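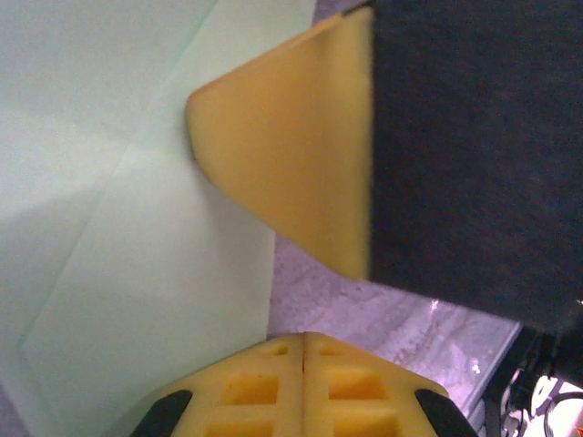

*Wrist view, yellow wedge against the green sheet, fingers closed.*

**Ticket 332: right arm grips off-center**
Cell: Skallow, two arms on the rail
Opened by: night shift
Picked up by: Yu-ting Hsiao
Status: open, see last entry

**Reported**
Right gripper closes late and lands to one side of the part. The reporter blames the wrist camera calibration. That gets blamed for everything on this cell, so I'm not starting there.

**Monday, first pass**
Reran the Bosman calibration anyway so I don't get asked about it. Same numbers as in July. Camera bracket is tight. The ticket says it "misses constantly", but the log has 89 bad closes in 500 cycles, and the left arm isn't clean in that log either.

The Motmont support page says to replace the finger pads. I don't buy it. Worn pads would let parts slip, and slipping isn't the complaint.

**Second pass**
Homed both arms, then went over the rail and the base brackets with a hex key.
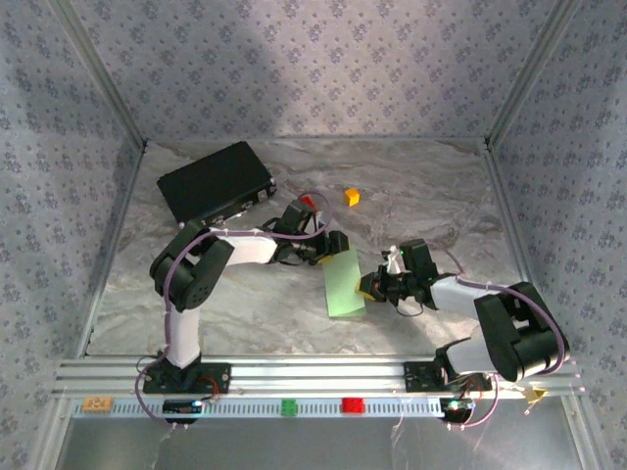 Right base bracket took a quarter turn on 2 bolts. Left took nothing. A loose base would push the error out at the wrist, and it would get worse the farther the arm reaches, so this at least fits the report. It doesn't explain the late close.

Checked the cable run on the right arm by hand through the full elbow range. No snag that I could feel. Rirnden wants to sell us a new harness. Not on this evidence.

**Next**
- Rerun 500 cycles, same program, no other changes
- Log close time for each arm separately
- Leave the pads alone until that's done

Please don't close this after one good shift.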